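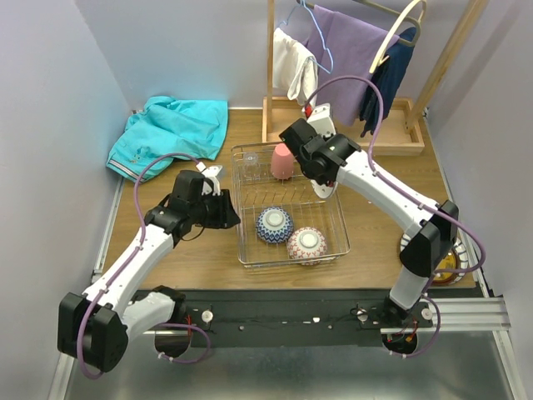

Purchasing & Spares / Two-arm stations

Ticket: Right gripper dropping out, need a decision on cables before the budget closes
Opened by: Danica Sokol
Site: Sasthorpe
Opened: 4/28/20
Priority: Normal (I'd like it higher, but I know how that goes)
Status: Waiting on quote

Hi all! I'm opening this as one ticket even though it's kind of two problems, so bear with me. The first is that the right gripper on the dish station keeps losing its connection for a second or so and then coming back. The second is that I'm supposed to hand in the equipment plan for station two, and I really don't want to order a second copy of everything if the thing we'd be copying has a weak spot in it.

The dropouts first. I went back through the controller log and there are 13 of them in the current file, all on the right arm. The left one is clean. The message is always the same, "end tool not responding," and then it reconnects by itself and carries on as if nothing happened. If the gripper is open when it hits, you wouldn't even notice. If it's closed on a dish, it holds where it is and the arm pauses, so at least we're not throwing crockery around.

What I tried:

Reseated the connector at the gripper end. No change.

Reseated the one at the base. No change, and I scraped a knuckle on the extrusion (my own fault, I was too lazy to pull the whole thing out from the wall side).

Swapped the two grippers left to right. The fault stayed with the right arm, so I'm happy to say the gripper itself is fine. That was a relief, because the gripper is the expensive bit and I had already started drafting a sad email.

Restarted the controller, because of course I did. No change.

So that leaves the cable or the arm's own wiring, and my money is on the cable. You know how the purple ones run on the outside of the arms and make those big loops over the grippers? On the right arm the loop goes up high and out toward the clothes rack when the arm is reaching in over the dish rack, then it trails back down past the elbow to the base. That's a lot of slack waving around. I haven't seen it catch on anything, but with hangers and towels right behind the dish rack I'd feel a lot better if it were tied in closer.

Question for whoever knows: are we still allowed to buy cables from Stotberg directly, or does it all have to go through Rusnák now? I've heard both this year.

Update, same ticket

OK, I got an answer on the buying question. Anything that plugs into an arm goes through Rusnák, or they get grumpy about the warranty. Anything that doesn't plug in (panels, extrusion, table, props) we can get wherever we like. Good to know! I wish I'd had that in January when I did the first round of numbers, because I had the panels down under Rusnák too and they were charging us handling on what is basically a flat sheet.

I asked them for a price on the standard Evia tool cable and they came back with $184 each. I read that out loud and somebody across the room laughed. It's a nice cable, flexible jacket, proper strain relief, but still. There's also a high-flex version and they haven't priced that yet. The rep says the standard one is meant to be clipped along the arm and the high-flex one can be left to move more freely, which makes me wonder why we were sold the standard one for arms that reach around like this all day. I've put that to them politely.

Next test on my side is swapping the cables left to right. I didn't want to do it until I had a spare on order, in case I finish one off while peeling it loose.

Another update

Swapped the cables. The fault moved to the left arm! So it's the cable, not the arm, and I can stop losing sleep over a return shipment. I've put the bad one back on the right for now so everybody knows which side to watch.

I also wiggled it along its length with the tool powered and the arm parked, and I can make it drop out on purpose by bending it near the elbow. Nothing showing on the jacket. My guess is a tired conductor inside, right where it gets folded when the forearm goes up and toward the back, but I'm not cutting it open until the new one is here.

Now the planning side, which is the part I need people to read please (looking at everyone who replied "thanks!" to my last budget email and nothing else).

For station two I had one cable per arm and no spares. I'd like to change that to three standard cables across both stations as spares, on the shelf, today's price. If the high-flex quote comes in reasonable, I'd rather make the working cables high-flex and keep the standard ones as backup. I don't know yet if it's worth it. Does anybody have hours on a high-flex cable from another job? Even a rough story would help me here.

Clips and guides. Not in the plan at all, and they should be. The soft strap kind, so we can undo them without tools. I've put down a bag of 50, which sounds like a lot until you've watched them roll under the rail one by one.

Fingertips. We go through the little white ones faster than I'd expected, mostly from people practicing on ceramic. They were under "consumables, misc" and I've given them their own line so we can see what we're spending.

Table and walls. I'd copy what we have. The wooden top has been fine, the pale panels are fine, and I have no wish to reopen the color discussion.

Rail. Same rail, please. I looked at a cheaper one with the bases bolted straight to the table and I don't like it, we'd be drilling again the first time someone wants the arms farther apart.

Dishes and laundry. This always gets cut from the plan and then someone ends up buying bowls with their own card. Can we just have a line for it? If the second station is meant to do the same work, it needs its own wire dish rack with cups and rice bowls to go in it, a clothes rack with hangers, a towel, a few things to hang up. I don't mind if the patterns match or not. The blue-and-white bowl and the red-and-white bowl get along fine.

What I took out: the second service contract. One contract covers the site as long as both stations are registered at Sasthorpe, I have that in writing from Rusnák and it's attached to the order folder. That pays for the cables and the clips and leaves some over.

Latest

Spare standard cable is ordered. High-flex quote still not in, I've chased it twice. The rep is very nice and very slow.

Meanwhile, for anyone running the station: it's fine to keep using it. If the right arm pauses with something in the gripper, give it a moment to reconnect before you touch anything, and please don't hit the stop unless you need to, because then we lose the log entry. Write it in the notes if it happens near the elbow-up position. If it stays disconnected, shut down the normal way and come find me.

I tied the loop in a little with a strap I had in my bag and I'm leaving it that way until the new cable gets here. If you find it's pulling tight when the arm goes to the back corner, loosen it, you won't hurt my feelings.

Still need from you all: a yes or no on the three spares, a yes or no on the dishes line, and anything you know about high-flex cables. I'm keeping this open until the replacement is in and the log has stayed clean through a full week of dish runs.

Danica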